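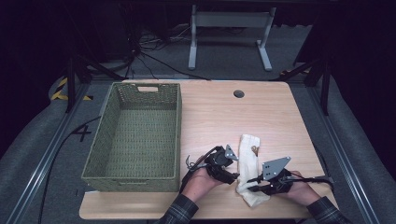
I have a drawer full of bags, and I bet you do too. Mine has 24 of them at last count, all canvas, all given to me by some business that wanted me to feel good about the planet while walking around with its logo on my hip. I have bought exactly two bags in my life. The rest just showed up.

So when the Sindbridge town council voted in May to let stores charge 99 cents for a paper bag, I figured I was all set. Then I went to the grocery store on Brorklow Street and stood at the register with an armload of onions, because every one of my bags was at home in the drawer.

I'm not against the fee. I want to say that up front, since my neighbors have gotten pretty heated and I'd like to keep borrowing their ladder. Plastic bags used to hang in the trees behind the Erero parking lot all winter, flapping away, and I don't miss them one bit. What bugs me is how we swapped one kind of free junk for another kind of free junk and called it done. A canvas bag takes a lot of cotton and a lot of water to make. You have to use the thing for years before it's worth it, and mine mostly sit in the dark holding other bags.

My grandmother had a shopping basket. One! It had a handle that she rewrapped with string when it wore out, and it hung by the back door where you'd bump your head on it if you forgot your groceries money and turned around too fast. She never left it behind because there was only the one, and it had a hook.

I think the hook is the part we skipped. If the council wants to spend a little of that money, I'd put up a row of hooks at the front of every store in town and let people leave the bags they don't need. Take one, bring it back whenever. Huttunen Hardware already does this with a box by the door, and over 5 of mine have gone into it so far -- including the ugly one from the dentist.

Somebody took the dentist bag the same afternoon. I saw it at the bus stop with a cabbage in it.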